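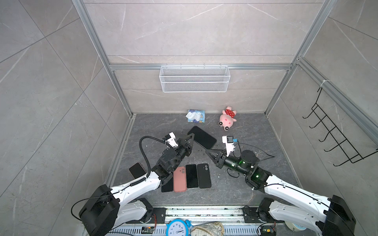 Wire basket and a five-hook rack against grey marble-effect tiles.

Questions I get about small bathrooms

Last updated 8/3/18

I redid my own tiny bathroom over one very long April and wrote it up on this site, and the emails haven't really stopped! I've put the ones that come up most on this page. I'm not a tiler or a plumber, just someone who has made a lot of mistakes in a room the size of a wardrobe.

How big is your bathroom?

155 cm across at the widest bit, and a fair bit longer than that, but the door opens inwards and eats a good chunk of it. I did ask about a sliding door. The quote made me laugh out loud, so the old door stayed.

Do big tiles make a small room look smaller?

I was told they would, and I don't agree. Fewer grout lines means less going on, and it feels calmer to me. The downside is cutting them. I broke 2 before I'd even got to the window (and then one more on the stairs, which I don't count). Buy spares.

Real marble or marble-effect?

Effect, every time, for me. I looked at the real thing in the Stinavitz showroom and it was gorgeous, but it needs sealing and it doesn't like lemony cleaners, and I know what I'm like. Mine is a porcelain one from the Rashti range. Do look at how many different patterns you get in a box, though. You don't want the same vein popping up right next to itself.

What grout did you use?

Skinex, in the mid grey. It's fine. It goes off faster than you'd think, so mix small amounts. White grout looks lovely for a month and then you're in there with a toothbrush on a Sunday night, which I have done and won't do again.

How do I get storage up without drilling the tiles?

Hang things off something that's already there. A rail, a towel radiator, the shower riser if it's solid. Wire baskets are good as they drain and you can see what's in them. I've had no luck at all with suction cups, they've all ended up in the bath at three in the morning.

If you do have to drill, go for a proper tile bit, put masking tape on the spot and keep the hammer setting off.

Will wire racks rust?

Cheap ones will, usually at the joins and anywhere the coating's been chipped. I dry mine off when I remember. My Gudeo one has lasted well so far but I've only had it since last summer, so ask me again.

What did it all cost?

I get asked this more than anything and I'm a bit cagey about it, sorry. The tiles were the biggest bit, and the floor came to around £56 a square metre once I'd added adhesive and trims. I did the labour myself, apart from the electrics. Please get somebody qualified in for those.

Can you come and look at mine?

No, but it's a lovely thing to be asked! Send me a photo and your measurements through the contact page and I'll tell you what I'd do. It might take me a couple of weeks to reply.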